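Talks > Workshop notes > Looking after a hand-held gripper

April, speaker notes by Nneka Bassey

Keeping one gripper honest: a year at the plug table 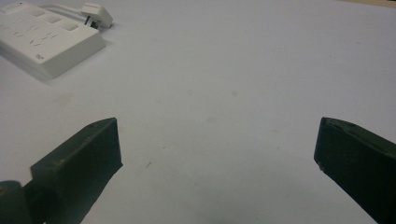

Slide 1. Jaws open over the white table, power strip at the far corner.

(Wait for people to sit. Water on the left side of the lectern.)

Hi everybody, I'm Nneka, I look after the plug station at Ekar. One table, one hand-held gripper, and a job that sounds like the dullest thing in the building: pick up a plug, put it in a strip, take it out, do it again. I love this station. I'm going to spend the whole slot on it and I won't feel bad!

Leave slide 1 up for a good while. Point at the fingers first. Dark fingers, white table. When I'm checking the camera view before a run I want both fingertips showing and plenty of bare table between them. If one finger has crept out of view, the mount has turned and I stop right there.

Point at the little marks on the table next. A fleck, a smudge, tiny stuff. On a white top you see everything, and I like that. Wipe before the first run and again after lunch. Dry cloth, then a barely damp one, then dry again. Kayode Adeleke wipes toward himself and I wipe away from myself and we have stopped discussing it.

THE FINGERS

Story: the 2,767 log. We write a line for every grasp, and at line 2,767 the plug started to turn in the jaws. Just a little twist as it lifted. I spent a whole morning on the software (pause, let them groan). Then I took the fingers off and one mounting screw moved with my thumbnail. My thumbnail!

So now, every 200 grasps:
- power off, jaws open by hand
- look at both inner faces under the desk lamp
- run a finger along the leading corners and feel for chips
- check the screws with the short driver, snug, no heroics
- close the jaws on a strip of paper and pull. It should drag the same at the top and at the bottom.

If the paper slides out at the top, the fingers have splayed. Loosen both, close the jaws, tighten a little on each side, back and forth. Doing one side all the way first is how I got it crooked in the first place.

Keep fingers in pairs. We label ours with paint pen on the back, and we swap both when one wears. A new left with an old right closes off center, and you'll see it in the pull test right away.

THE STRIP AND THE PLUG

The strip we practice on is never connected to the wall. Say this twice. It goes back to the same pencil corner each time we reset, and the plug goes down beside it with slack in the cable. Short cables want to spring back, and a springy cable will drag a plug out of a perfectly good grip. Give it a bend and let it rest before you start.

Ask: who here has blamed the gripper when it was the cable? (Hands. Mine too.)

ZEROING

Do it after the screws and before the first grasp. Close fully, set zero, open fully, read the width. Do that 3 times. If the readings wander, look for dirt in the slide before you touch any settings. Compressed air, short puffs, pointed away from the lens.

The whole morning check took me 40 minutes when I started, and I thought that was fine. It's a lot quicker now that the tools live in one tray. Kayode built the tray. Please clap for the tray.

If time: the Sani table has a darker top and they have to light it differently. Skip if running late.

Questions. Spare fingers are in my bag, pass them around, and I do need them back.

Recent talks
- Ellance: cable slack and other small troubles
- Rebuilding the Sani bench
- Skastovis: a tool tray for every table
- Reading a grasp log without falling asleep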